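Giveler (ensemble)

Giveler is an improvising quartet from the harbour town of Vunham, known for long, unhurried pieces that drift between chamber music, free jazz and the sort of quiet drone you might hear from a fridge in the next room. The group is made up of Cecilia Eshun (bass clarinet), Itzel Lozano (cello), Mahlet Tekleab (piano and harmonium) and Akash Bhatia (drums and assorted metal).

Formation

Eshun and Lozano met while playing in the pit for a touring musical, a job which neither of them much enjoyed but which left them with plenty of idle hours in the afternoon. They spent these playing duets in an upstairs room at Semwal, a piano shop near the Vunham fish market, where Tekleab was working as a tuner. She is said to have listened through the floor for most of one winter before asking, rather shyly, whether she might join in. Bhatia came along the following April, having answered a card in the shop window that asked for "a drummer who doesn't mind waiting".

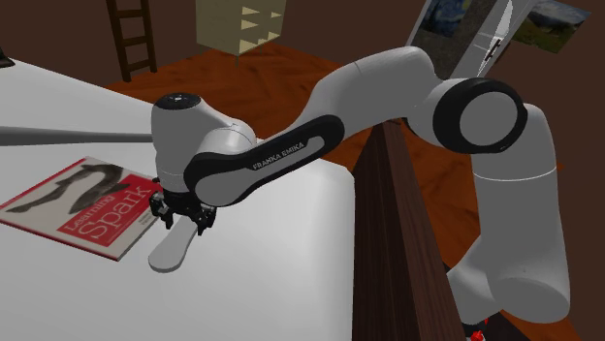
The name was taken from a lane behind the shop, and the four of them kept it even after learning that an older brass band a few miles up the coast had used it before them. The two groups have since shared a bill, and by all accounts got on very well indeed.

Musical style

Giveler's pieces are seldom written out in full. Tekleab usually brings a short list of pitches, Lozano a rhythm or a bowing idea, and the rest is found in the playing. Critics have often remarked on how softly the group plays, and on Bhatia's habit of leaving the drums alone for minutes on end and then returning with a single brushed cymbal. Eshun, for her part, has spoken warmly of church bells, ferry engines and her grandmother's sewing machine as things she learned from, and listeners who know Vunham well claim to hear all three.

The longest piece the quartet has recorded, "Low Water", runs for 99 minutes and was played in one go, with a pause near the middle in which a passing lorry can be heard quite clearly. Lozano argued for keeping the lorry, and it stayed.
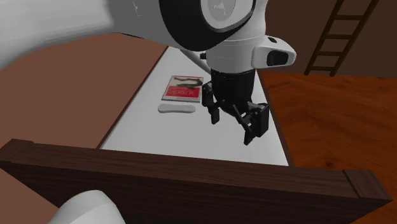 Recordings

The first album, Grurar, was made in 12 hours at a village hall by the engineer Brenda Lucero, who has worked on everything the group has done since. It was pressed in an edition of 729 copies, each with a sleeve stamped by hand, and these now change hands among collectors for a good deal more than they cost at the door. "Low Water" followed as a double disc, and after it came Small Hours at Semwal, a gathering of 18 short pieces taped late at night in the upstairs room where the group began. Many admirers think it the friendliest place to start.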